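2nd January

Up at six. Frost on the inside of the box room window again. The dehumidifier bucket was full to the line, so I emptied it and set the dial one notch higher.

Main job of the day was the play kitchen set for Skye Halliday, who collects for the nursery in March but wants the list of contents well before that. The set came down from the loft in two crates. The lids had been marked in pencil and the pencil had rubbed off, so I opened both and started over.

Sorting rule, same as last year: food goes by type, crockery goes by diameter, anything with a sharp edge or a split seam goes in the discard bag. Food took most of the morning. The fruit and the vegetables had been mixed, and a number of the pieces are hard to assign. Kosmas Theodorakopoulos came by for the ladder and held that the long green one was a marrow. I have it down as a cucumber. He took the ladder and left.

Washing: warm water, dish soap, soft brush, rinse, air dry on the rack. No dishwasher for any of it. I put the Cevness cups through on the short cycle in the fall and three of them came out oval. The old price stickers came off with cooking oil and a thumbnail. Kirsty Tosh had recommended the Kundix remover, but it left a gray haze on the one cup I tried and I have gone back to oil.

Crockery after lunch, on the table, where there is enough light to see scratches. The pink plate is the best of the plates. Matte plastic, wide flat rim, shallow well with a thin raised ridge around it. It still has faint smudges and a few specks in the well, so it goes back for a second wash. The yellow-green fruit is entered as a mango. It could be some other fruit, but the shape is a long oval and the color runs from lemon to lime, and I am not opening that question again with Kosmas. Good gloss on it.
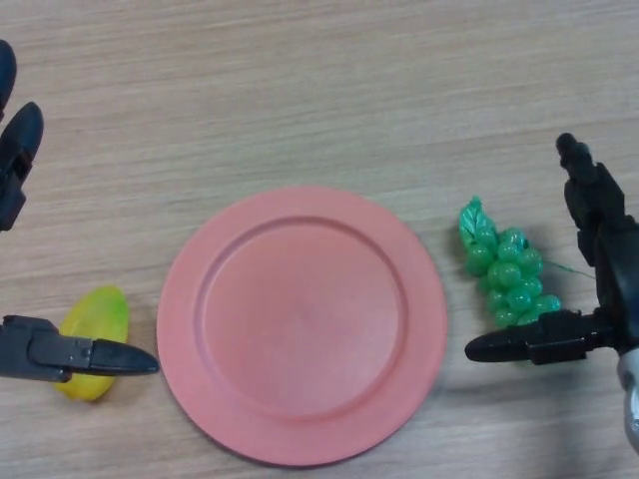
Crate list, as it stands

Crate 1: fruit, vegetables, bread. Mango in the top layer with the other large fruit. Eggs in their own bag.

Crate 2: plates flat at the bottom with paper between them, bowls nested, cups on top. Pink plate to be added after its second wash. Cutlery in the long tin.

Discard: two cracked saucers, the teapot lid with no teapot, a strawberry with a split seam.

Weighed crate 2 without the cutlery tin, then put the tin on the kitchen scale by itself. The tin came to 290 grams. Skye has to carry both crates up a flight of stairs, so I would like to keep them close to even. May move the tin across to crate 1.

Morven MacBrayne called at four about the shelf brackets. The Chisholm ones are back in stock but only in white. Told her white would do. She will drop them off with the screws, and I am to check the wall for pipes before then.

Remaining: second wash for the plate, new labels in marker this time, and a replacement lid for crate 1, as the old one no longer clips at the left corner. Gavin Lamont may have a spare in his garage. Left him a message.

Soup for supper. Bed at ten.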